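施設公開日 講演用原稿(発表者控え)
演題:双腕ロボットによる調理補助作業の実演について
発表:ザスビル技術研究所 応用作業研究室 マドゥ・カナウジア
2018年3月31日

一、開会の挨拶(着席を確認してから始める)

本日はご多用のところ、当研究所の施設公開にお越しいただき、誠にありがとうございます。応用作業研究室のカナウジアでございます。前半は私から研究の概要を申し上げ、後半は実演室へご移動いただきます。実演の進行はクルディープ・マルホトラ、操作卓はバビタ・ラジプートが担当いたします。

二、研究の背景

当研究室では、ゼムスカ社との共同研究として、厨房における軽作業の自動化に取り組んでおります。対象は、蓋の開閉、食品の取り出し、皿への盛り付けの3工程です。いずれも人には容易な動作ですが、器具の形状や食品の柔らかさが一定しないため、工場の組立作業とは異なる難しさがございます。

(ここで一呼吸置く。厨房経験のある方に挙手をお願いしてもよい)

三、実演課題の説明

課題には、家庭用の電気蒸し器と中華まんを用います。片方の腕が蓋のつまみを把持して持ち上げ、もう一方の腕が中華まんを皿へ移します。左右の腕の役割を分けたのは、蓋を保持したまま取り出しを行うためです。 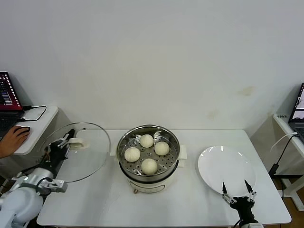
中華まんは表面が柔らかく、強く挟めば形が崩れ、弱ければ滑り落ちます。把持力の調整には2月いっぱいを費やしました。現在は指先の開き幅と閉じる速度を個別に設定しており、設定値は配布資料の2ページに掲載しております。詳細にご関心のある方は、後ほどそちらをご参照ください。

ガラス製の蓋につきましては、光の反射と透過により輪郭の検出が不安定になることがございます。このため、蓋全体の形状ではなく、つまみの位置を基準として把持動作を組み立てております。

(「透明な物は認識できないのか」との質問が予想される。検出率の数値は未公表のため、口頭でも示さないこと)

四、見学時のお願い

実演室へは13名様ずつご案内いたします。床の表示線より内側へはお入りにならないようお願い申し上げます。動作中に係員が停止を宣言した場合は、その場でお待ちください。撮影は差し支えございませんが、フラッシュのご使用はお控えください。画像認識に影響を及ぼすおそれがございます。

なお、実演に用いた食品の提供は行っておりません。

五、今後の予定

次年度は、ラロ社の協力を得て、寸法の異なる蒸し器および深皿への対応を進めてまいります。評価試験の計画はシリロ・ガリンドが取りまとめており、概要は所内報に掲載の予定です。

六、質疑応答、移動の案内

(質疑は3問まで。時間が不足する場合は、受付のルセロ・パロミノが質問票をお預かりする旨を伝える)

それでは、実演室へご案内申し上げます。お手回り品をお持ちのうえ、前列の方から順に、右手の扉よりお進みください。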